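Vinville, 17 April 2022

**The toy library is sorting again, and I went along**

If you've driven past the old feed store on Vaughan Street lately and seen the lights on well after supper, it's sorting season. The Vinville Toy Library is getting its building sets ready to lend again in May, and every last piece has to go through a bin, a table and somebody's hands before it gets a bag and a label.

I stopped in to write a quick item and stayed most of the evening, which will surprise none of you who know how I am around a big pile of small parts.

The library has been closed to borrowers since the roof leak over the winter. The toys themselves came through fine – they were up on the high shelves – but in the rush to get them out of the building everything went into whatever box was handy. Train track went in with tea sets. Puzzle pieces went in with dominoes. One box, I'm told, was half marbles and half doll shoes, and it took two people a whole afternoon (I'm sorry I missed it, I would have loved that box).

The final tally, taped up by the door, is 2,014 loose pieces that need to find their way home to 270 sets. The sets that were still complete went straight back on the shelf. The rest get tipped out, a bit at a time, and picked through.

The way they do it is pretty simple. A big open bin goes on the table and a small batch goes in the bottom, one color or one kind of thing at a time. Small batches are the rule, and it's a strict one! I got told off, very nicely, for dumping in a double helping. With too much in there you end up pawing through the same stuff over and over, and pieces from the middle of the heap get missed.
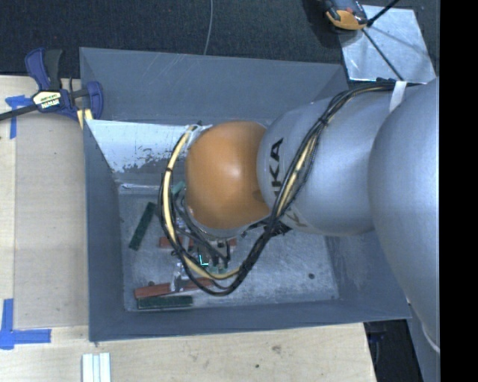
*Red pieces in the gray bin at the toy library, Vinville.*

From the bin, pieces go into shallow trays, and from the trays into drawstring bags. Each bag gets a card with the set number and a list of what ought to be inside. If something's missing it goes on the card in pencil, so it can be erased when the piece shows up. I saw a lot of pencil. Set 27, a farm, was short a gate and two lengths of fence when I sat down, and the gate surfaced just before I left. There was a small cheer, and yes, I was part of it.

Washing comes after all that. The hard plastic goes through the sink in mesh bags and dries on old towels overnight. Wood just gets a wipe with a damp cloth. Anything with a chip or a sharp corner is set aside, and the sets that can't be saved are being broken up for spare parts, so don't be surprised if your kid's next castle has a tower from some other castle.

Irnberg, our neighbor up the valley, is pitching in too. Their toy library shut its doors a couple of years ago and the leftover stock has been sitting in a school basement ever since. It's coming here, all 633 items of it, though that part won't be sorted until the summer. I peeked at the list and there is a wooden marble run on it that I plan to borrow the minute it's available. I don't have a child the right age. I don't care.

A few practical bits, if you're a member or want to be:

- Lending starts again in May. The exact date will be posted on the door and in this newsletter.
- Cards from last year are still good, no need to renew until the fall.
- If you still have a set at home from before the leak, hang on to it for now. There's really no room for returns.
- Stray pieces are another story. Check under the couch and in the car, and drop anything you find through the mail slot in an envelope. Write the set number on it if you know it.

Donations of clean drawstring bags are welcome, the bigger the better. So are old bath towels. Stuffed animals can't be taken this year, and neither can anything that needs batteries.

As of this morning Set 27 was still looking for its fence.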